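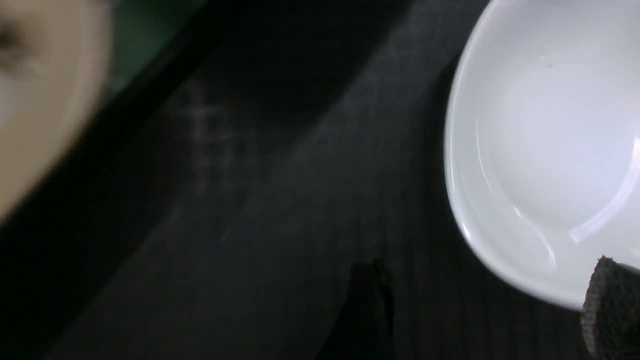

Progress report, mobile data settings work
To: Frauke Haberkorn
From: handset support, Plinia
15 November 2022

Frauke, short one, am between calls. Numbers first, then what's stuck.

Where we are

Settings pages checked and live: 2,587. That covers everything on the old list except the Lovunska handsets, see further down. Each page now has the APN, the username and password fields (or a note to leave them blank), MMS proxy and port, and the authentication type. Old pages had the authentication type missing on a lot of the prepaid plans, which is where most of the complaints came from. PAP or CHAP, people just guess.

Rultis switched its APN name in August without much notice. Old name still connects on 3G but picture messages fail. Pages changed the same week. Still getting calls from people who saved the old settings to the phone by hand and then never reset. Added a line at the top of those pages: go to Access Point Names, tap the menu, Reset to default, then restart. Seems to be helping, I don't have a proper count yet.

Engelhardt fine. No changes. They sent their network band list as a scanned PDF so it had to be typed in, and I'd like someone else to read it against the original before we call it final.

Stuck

Lovunska. Dual SIM models only. When the data SIM is in slot 2 the phone shows the APN as saved but keeps using the one from slot 1. Same thing on all 3 test phones. Taking the SIM out and putting it back clears it until the next restart. Not a settings problem as far as we can see, it's firmware, and I've written to them twice. Got an automatic reply both times. If you have a name over there please send it, the general inbox is no use.

In the meantime the Lovunska dual SIM pages are held back. The single SIM ones can go up whenever, they're done apart from the screenshots for the tablet.

Roaming section. Half written. The text on turning data roaming on and off is ok but the part about carriers that need a separate roaming APN is thin. We have good information for 8 carriers and guesswork for the rest. Would rather publish the 8 and leave the others off than put up something wrong. Tell me if you disagree.

Money

Spending is inside what you approved. Test SIMs cost more than planned because two of the prepaid ones expired before we got to them and had to be bought again. My fault, should of topped them up. Covered it out of the travel line, which we hadn't touched. Receipts are in the shared folder, one is missing (the Rultis top-up), they've promised a copy.

No new handsets bought this period. We will need one more dual SIM phone if the Lovunska thing drags on, a used one is fine.

Next

Finish roaming text. Get the Engelhardt bands read through. Put up the Lovunska single SIM pages. Start on the visual voicemail settings, which was in the original plan and keeps getting pushed back, sorry. I want to do it for Plinia's own plans first and then the partner carriers, as our own numbers are the ones the help desk gets asked for.

Also the search box on the settings site. It's still case sensitve, so typing a model name in small letters brings up nothing. Web team has the ticket. It isn't in our budget but it makes our pages look like they're missing, and a couple of callers were told there was no page for their phone when there was one.

Need from you

A contact at Lovunska
Yes or no on the 8 carriers
An ok to move the unused travel money to test SIMs for good

The page list is in the same folder as the receipts, second tab has the ones on hold. Call if anything in it looks odd, email is slow this week.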